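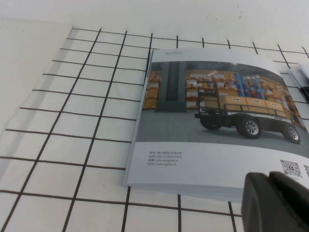 Printed booklet on a gridded sheet.

Keeping booklets, manuals and other household paper flat and dry

Bernadette Gallagher
17/05/2018

Print this page | E-mail this page

Paper takes up moisture from the air and gives it back again. Most of the damage seen in household papers comes from this movement and from poor support: curled covers, wavy edges, rusted staples, pages stuck together. The notes below apply to appliance manuals, guarantees, knitting patterns, parish magazines, seed catalogues and similar items. Old or valuable documents should go to a conservator.

Where to keep it

An inside wall on an upper floor is the best position in most houses. Lofts get too hot in summer and too cold in winter. Garages and cellars are usually too damp. A cupboard that backs on to a bathroom or a chimney breast should be checked with a cheap humidity meter for a fortnight before anything is put in it. A steady reading between 40 and 55 per cent is suitable. A reading that swings by 20 points between morning and evening is worse for paper than a steady 60.

Keep the lowest shelf clear of the floor by the height of a brick. Leave a finger's width between the boxes and the back of the cupboard.

Boxes and folders

Use a box slightly larger than the paper. A4 booklets will curl at the corners if they are pushed into a box made to the exact size. The Gestholm 677 is a drop-front card box that takes A4 with a little to spare and can be opened without lifting the lid of the one above. The Allgate box is cheaper and stiffer, but the metal corners mark shelves and should be covered with cloth tape.

Plastic wallets are acceptable for papers in daily use. For long storage they trap damp, and some types lift the print from glossy covers. Plain paper envelopes with the flap cut off do the same job.

Store thin booklets upright only if the box is full. A half-empty box should be laid on its side, or filled out with a folded sheet of card. Thick catalogues are best kept flat, spine to alternate sides, no more than a hand's length high.

Staples, clips and bands

Remove rubber bands at once. They harden, stick and leave a brown line that cannot be cleaned off. Paper clips should be taken away or replaced with a folded strip of paper.

Rusty staples are removed from the back. Lay the booklet open at the centre fold, lift each leg of the staple with a blunt knife until it stands upright, then turn the booklet over and ease the crown out. Do not use a claw remover, which tears the fold. Resew through the same holes with linen thread: in at the middle, out at the top, down to the bottom, back to the middle, and tie off inside. Three holes are enough for anything under 40 pages.

Flattening a curled booklet

1. Leave the booklet overnight in the room where the work will be done.
2. Open it at the middle and curl it gently against the bend, once only.
3. Put a sheet of clean blotting paper inside each cover and another on the outside.
4. Place it between two boards. Melamine shelf offcuts are suitable. Bare chipboard is not.
5. Add weight. Two litre bottles of water, laid on their sides and chocked, will do for a thin booklet.
6. Change the blotting paper after a day and leave for a further week.

A domestic iron is not recommended. Coated paper blisters, and the gloss does not come back.

Where a booklet has been properly wet, stand it on end with the pages fanned and keep air moving across it from a cold fan. If it cannot be dealt with on the same day, seal it in a freezer bag and freeze it. It can wait there for months – coated pages in particular should never be allowed to dry in a closed block.

Surface dirt

Brush first, always outwards from the spine. A soft shaving brush kept for the purpose is adequate. Remaining grime can be worked on with a white vinyl eraser in short strokes in one direction. The Tseng block eraser crumbles less than most and can be cut with a knife to get a fresh edge. Stop if the print begins to dull. Grease marks should be left alone.

Labelling

Write on the box or envelope and never on the booklet. Use pencil, or a pigment pen if the label will be handled. Record the make, the model number and the date of purchase. A card index is quicker to consult than a folder of loose receipts, and the Bornach index drawer, order no. 2583, holds 3000 cards, enough for any household and most small workshops.

Go through the boxes every September, before the heating is switched on. Discard the manuals of appliances that have gone.

Print this page | E-mail this page

Comments (4)

Maurice: I have used lining paper instead of blotting paper for years with no trouble. Needs to be the unprinted sort, 2 layers.

K. Dunmore: Does the freezer work for photographs as well? Ours got wet with the booklets.

B. Gallagher: Modern colour prints should be air dried face up. Do not freeze glass negatives.

Pennyfield: The Allgate boxes now come with plastic corners. No tape needed on mine.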